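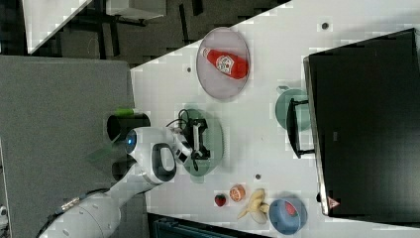
Medum Opens Household Goods Reuse Center in Haltcombe

HALTCOMBE, 2023-12-29 -- Medum, the household goods reuse company, today announced the opening of its second sorting and resale center, in the former Lema furniture showroom on the east side of Haltcombe. The center will accept donated tableware, kitchen items, small electronics and toys from residents of Haltcombe and the surrounding towns, and will sell them at low fixed prices from a shop at the front of the building.

The center takes in mixed household boxes, the kind people fill when they move or clear out a room. Such a box may hold dinner plates, half the contents of a kitchen cabinet, a game controller and a few cables. Many donation sites ask residents to separate these items before they arrive. Medum does the sorting on site, so a box can be dropped off as packed.

Each box is unpacked onto a table and its contents are divided into four groups: tableware, electronics, general household items, and items that cannot be resold. Plates and bowls are checked for chips and cracks, washed, and matched by size and color where a match exists. Single plates are sold one at a time. Controllers and other small electronics are tested before they are priced, and cables are kept with the item they belong to whenever that can be worked out. Items that fail the test are sent for parts recycling.

Food containers, including sauce and ketchup bottles, arrive more often than donors may realize. Medum does not resell food of any kind, opened or unopened. Empty bottles and jars are rinsed and recycled. Residents are asked to check kitchen boxes for food before bringing them in.

The Haltcombe building has 3,000 square feet of floor space, divided between the shop, the sorting area and a storage room at the back. Medum took over the lease in June and has since replaced the lighting, put in a wash station and laid a new floor in the sorting area. The loading door on the north side, used by Lema for furniture deliveries, has been kept and will serve as the drop-off point. Cars should enter from the side street and leave by the main road.

During a trial period this fall, the center received more than 200 boxes from Haltcombe households. Tableware made up the largest share, followed by pots and pans, and then toys and games. Stock from the trial period has been used to fill the shop for opening.

Prices are set by group and do not depend on brand. Most dinner plates, side plates and bowls are $1 each. Tested game controllers and similar small electronics are $5, and carry an exchange period of 60 days with the receipt. Larger kitchen items are priced individually and marked with a paper tag. The shop accepts cash and cards.

The center is modeled on Medum's first location, in Zornitz, which also began as a tableware shop and later added electronics. Experience there showed that shoppers often come in for plates and leave with something from another shelf, so the Haltcombe shop has been laid out as a single room with no separate electronics counter. Electronics are on open shelves along the back wall. A test bench with a screen and power outlets is available to customers who want to try an item before buying it.

Items accepted at the center include:

Plates, bowls, cups and serving dishes, including single pieces
Pots, pans, utensils and small kitchen appliances
Game controllers, consoles, chargers and cables
Board games and toys with all parts present
Lamps, clocks and small storage boxes

Items not accepted include mattresses, large appliances, paint, medicines, knives without a cover, and anything containing food. Furniture is not accepted at this location -- the Zornitz center continues to take small tables and chairs by appointment.

Donors do not need an appointment in Haltcombe. Boxes should be light enough for one person to lift, and breakable items should be wrapped in paper or cloth. Receipts are available on request at the drop-off door.

The shop and drop-off point will be open Tuesday through Saturday. Both will be closed on public holidays. Current hours are posted at the entrance.

About Medum

Medum collects, sorts and resells used household goods. The company operates centers in Zornitz and Haltcombe.

Related items

Medum signs lease on former Lema showroom
Zornitz center adds test bench for small electronics
How to pack plates for donation
Holiday drop-off hours at Zornitz
What happens to items we cannot resell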